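검색어를 입력하세요 검색 상세검색

창가 쪽 초록색 유광 판이 뿌옇게 되었는데 어떻게 관리해야 하나요

작업대 옆이 바로 큰 창문이고, 그 사이에 초록색 유광 판이 붙어 있습니다.

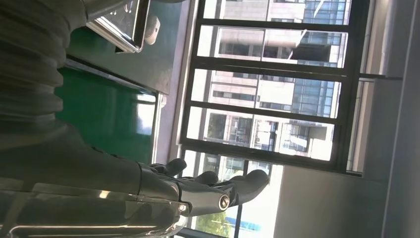 이사 오면서 전에 쓰던 분한테 그대로 넘겨받은 것이라 판이 무슨 재질인지는 모릅니다. 두드리면 속이 빈 소리는 아니고, 손톱으로 누르면 자국은 안 남습니다. 위에 얹힌 상판은 판보다 어두운 회녹색이고 여기는 별 문제가 없습니다. 상판에는 스테인리스 쟁반을 올려놓고 씁니다.

문제는 세 가지인데 한꺼번에 적겠습니다.

첫째, 초록색 판이 오후에 햇빛을 받으면 뿌옇게 보입니다. 정면에서는 괜찮은데 비스듬히 보면 닦은 방향대로 줄이 납니다. 주방 세제를 물에 타서 닦았고, 마른 행주로 한 번 더 닦았습니다. 닦은 직후에는 깨끗한데 마르면 또 줄이 보입니다. 전에 살던 분이 왁스를 발랐는지는 모르겠습니다. 연락이 안 됩니다.

둘째, 앞쪽 크롬 봉입니다. 행주를 걸 때 손이 자주 닿는 곳인데 작은 점 같은 것이 있습니다. 물때인지 녹인지 구분이 안 됩니다. 손으로 만지면 살짝 까슬까슬합니다. 철 수세미로 문질러 볼까 하다가 그만두었습니다.

셋째, 창틀입니다. 창이 가로살로 여러 칸 나뉘어 있고 살이 어두운 색이라 먼지가 잘 보입니다. 칸마다 아래쪽 모서리에 먼지가 끼고, 겨울에는 유리에 물이 맺혀서 먼지하고 섞여 굳습니다. 창 폭은 재 보니 1,188mm이고 작업대에서 창까지 몸을 뻗어야 해서 손이 불편합니다. 의자를 놓고 올라가서 닦고 있습니다.

집에 있는 것은 주방 세제, 구연산, 베이킹소다, 극세사 걸레, Killik이라고 적힌 다목적 세정제입니다. Killik은 전에 살던 분이 두고 간 것인데 뒷면 글씨가 지워져서 어디에 쓰는지 못 읽겠습니다. 이것을 써도 되는지도 궁금합니다. 새로 사야 하는 것이 있으면 사겠습니다. 판을 갈아야 한다면 비용이 얼마나 드는지도 알려 주시면 좋겠습니다.

추가로 적습니다. 건물은 오래된 건물이고 환기는 창문으로만 합니다. 레인지는 반대편 벽에 있어서 기름이 직접 튀지는 않습니다. 판에 흠집은 몇 군데 있지만 깊지 않고, 갈라진 곳은 없습니다.

2019-01-18 작성

채택된 글 / Přemysl Bartoš

한국에서 가구 수리 일을 7년 했습니다. 순서대로 적겠습니다.

판부터 말씀드리면, 재질을 모르는 상태에서는 유광 도장면이라고 생각하고 가장 약한 방법부터 해 보는 것이 맞습니다. 비스듬히 볼 때 닦은 방향대로 줄이 보이면 원인은 보통 세제가 남은 것이거나 잔흠집입니다. 두 가지는 쉽게 구분할 수 있습니다. 구석에 손바닥만 한 부분을 정해서 미지근한 맹물로만 두 번 닦고, 걸레를 새것으로 바꿔서 물기를 걷어 내십시오. 줄이 없어지면 세제입니다. 줄이 그 자리에 똑같이 있으면 흠집입니다.

세제가 남은 경우라면 다음에 닦을 때 세제 양을 줄이면 됩니다. 물 한 대야에 한두 방울이면 됩니다. 대부분 너무 많이 넣습니다. 세제 물로 닦고, 맹물로 닦고, 마른 걸레로 닦습니다. 마른 걸레는 행주 말고 극세사로 하십시오. 면 행주는 섬유 유연제를 쓰면 그것이 판에 옮아서 또 뿌예집니다. 극세사도 빨 때 유연제를 넣지 마십시오.

왁스가 남은 경우도 있습니다. 이때는 물이 판 위에서 방울로 굴러다니는데 어느 부분은 방울이 되고 어느 부분은 퍼집니다. 그러면 얼룩덜룩하게 벗겨진 상태입니다. 시중에서 파는 가구용 왁스 제거제를 구석에 먼저 써 보시고, 색이 걸레에 묻어 나오면 바로 중단하십시오. 아세톤이나 시너는 쓰지 마십시오. 도장이 녹습니다.

잔흠집이면 집에서 완전히 없애기는 어렵습니다. 유광면용 광택제를 얇게 바르면 덜 보이기는 합니다. 처음부터 넓게 바르지 말고 아래쪽 잘 안 보이는 곳에 발라서 하루 두고 보십시오. 베이킹소다는 판에 쓰지 마십시오. 가루가 잔흠집을 만듭니다.

크롬 봉은 까슬까슬하다고 하셨는데, 물때일 수도 있고 녹일 수도 있습니다. 구연산을 물에 풀어서 키친타월에 적신 다음 봉에 감아 두었다가 떼고 닦아 보십시오. 오래 두지 않아도 됩니다. 저는 5분을 넘기지 않습니다. 점이 없어지면 물때입니다. 갈색이 묻어 나오거나 점 가운데가 파여 있으면 크롬 밑에서 녹이 올라온 것입니다. 녹이면 표면은 닦아도 안쪽은 그대로입니다. 알루미늄 포일을 구겨서 물을 묻혀 살살 문지르면 표면의 녹은 어느 정도 떨어지고, 그 뒤에 마른 걸레로 닦고 얇게 기름이나 왁스를 발라 두면 진행이 느려집니다. 철 수세미는 안 쓰신 것이 잘하신 것입니다.

구연산을 쓸 때 판이나 상판으로 흘러내리지 않게 밑에 수건을 대십시오. 상판 재질도 모르시니까 더 조심하셔야 합니다. 돌 종류면 구연산에 광이 죽습니다. 다 하고 나면 맹물로 한 번 닦고 말리십시오.

쟁반은 그대로 쓰시면 되는데, 젖은 채로 상판에 오래 두면 밑에 물자국이 생깁니다. 설거지하고 바로 올려놓는 습관이 있으면 밑면을 한 번 닦고 올리십시오.

창틀은 물부터 대지 말고 마른 상태에서 먼지를 먼저 빼십시오. 진공청소기에 솔을 끼우거나, 없으면 페인트 붓을 쓰면 됩니다. 굳은 부분은 젖은 키친타월을 모서리에 끼워 두고 30분 뒤에 나무젓가락에 걸레를 감아서 밀면 나옵니다. 위 칸부터 아래 칸으로 내려오십시오. 반대로 하면 두 번 일합니다. 어두운 색 창틀은 세제 자국도 잘 보이니까 여기도 세제는 적게 씁니다.

의자에 올라가서 창 쪽으로 몸을 뻗는 것은 하지 마십시오. 자루가 달린 유리 닦이를 쓰시는 것이 낫습니다. 저는 Nitau에서 나온 길이 78cm짜리를 쓰는데 작업대 너머 창 정도는 바닥에 서서 닿습니다. 다른 제품도 자루 길이만 맞으면 상관없습니다.

결로는 환기밖에 없습니다. 물을 쓴 다음에 창을 잠깐 열어 두고, 아침에 유리 아래쪽 물기를 걷어 내십시오. 물기가 없으면 먼지가 굳지 않습니다.

Killik은 저는 모르는 제품입니다. 설명이 지워진 세정제는 쓰지 마십시오. 산성인지 알칼리성인지 모르는 것을 구연산 옆에서 같이 쓰는 것도 안 됩니다. 염소계면 가스가 납니다. 버릴 때도 하수구에 붓지 말고 주민센터에 물어보시는 것이 좋습니다.

판 교체는 지금 말씀하신 상태로는 할 필요가 없어 보입니다. 갈라지거나 모서리가 들떴을 때 생각하시면 됩니다. 비용은 크기와 재질에 따라 차이가 커서 여기서 금액을 말씀드리기 어렵습니다.

초록장화

저는 치약으로 봉을 닦습니다. 칫솔에 묻혀서 닦으면 잘 지워집니다. 수도꼭지도 같은 방법으로 합니다. 판은 안 해 봐서 모르겠습니다. 우리 집 싱크대 문짝도 유광인데 그냥 안경 닦는 천으로 닦습니다. 넓어서 팔은 아픕니다.

댓글 / Přemysl Bartoš
치약에도 연마제가 들어 있습니다. 수도꼭지는 몰라도 점이 있는 크롬은 도금이 얇아진 상태일 수 있으니 권하지 않습니다.

댓글 / 초록장화
저는 오래 했는데 아직 괜찮습니다. 그래도 참고하겠습니다.

남향302호

비슷한 집에 살고 있어서 적습니다. 저희도 창 바로 옆에 유광 판이 있습니다. 색은 다릅니다. 흰색입니다.

뿌연 것은 해 때문에 더 잘 보이는 것이 맞습니다. 흐린 날 저녁에 보면 저희 것도 멀쩡합니다. 저는 결국 오후에 얇은 블라인드를 내려 두는 것으로 했습니다. Dhillon이라는 곳에서 맞췄는데 물이 튀는 자리라고 하니까 천 말고 닦을 수 있는 것으로 권해 주었습니다. 햇빛을 계속 받으면 판 색도 바랜다고 들었습니다. 저희는 흰색이라 나중에 누렇게 될까 봐 한 것이고, 초록색은 어떨지 모르겠습니다. 물건을 늘 같은 자리에 붙여 세워 두면 그 자리만 색이 다르게 남는 경우도 있으니 가끔 옮겨 주십시오.

창틀 먼지는 9월에 한 번 크게 닦아 두면 겨울에 덜합니다. 결로가 생기기 전에 먼지를 없애 두면 굳을 것이 별로 없습니다. 지금은 이미 겨울이라 올해는 늦었고, 굳은 것은 위에 쓰신 분 방법대로 하면 될 것 같습니다. 다만 저희 창틀은 모서리에 실리콘이 있어서 젓가락으로 세게 밀다가 실리콘이 뜯어진 적이 있습니다. 실리콘이 있는지 먼저 보시고 살살 하십시오. 뜯어지면 비 올 때 물이 들어옵니다.

닦는 천은 Curkance 극세사를 씁니다. 특별히 좋은지는 모르겠고 박음질이 두껍지 않아서 유광면에 쓰기에는 괜찮습니다. 천 가장자리에 상표가 박혀 있으면 떼고 쓰십시오. 저는 상표 모서리에 긁힌 자국이 판에 남아 있습니다.

댓글 / 글쓴이
답변 감사합니다. 맹물로 구석을 닦아 보았더니 줄이 거의 없어졌습니다. 세제가 남은 것이었나 봅니다. 한 군데는 그대로인데 그것은 흠집인 것 같습니다. 크롬 봉은 구연산을 했더니 점이 반쯤 없어졌고 갈색은 안 나왔습니다. 며칠 뒤에 한 번 더 해 보겠습니다. Killik은 뚜껑을 닫아서 따로 두었습니다. 창틀에는 실리콘이 있어서 아직 손대지 않았습니다. 실리콘이 있으면 젓가락 대신 무엇을 쓰면 되나요?

댓글 / 남향302호
저는 면봉을 씁니다. 오래 걸립니다.

댓글 / Přemysl Bartoš
못 쓰는 칫솔도 됩니다. 솔이 부드러운 것으로 하시고 실리콘 방향을 따라서 움직이십시오. 가로질러 문지르면 끝이 들립니다. 실리콘에 검은 점이 있으면 곰팡이인데 그것은 닦아서는 잘 안 빠지고 잘라 내고 다시 쏘는 것이 빠릅니다. 봉은 두 번째 할 때도 시간을 늘리지 말고 횟수를 늘리십시오.

이 사이트는 이용 편의를 위해 쿠키를 사용합니다. 계속 이용하시면 쿠키 사용에 동의하는 것으로 간주합니다. 동의 설정 변경

문의하기 | 이용약관 | 개인정보처리방침 | 저작권은 각 글의 작성자에게 있습니다 | 맨 위로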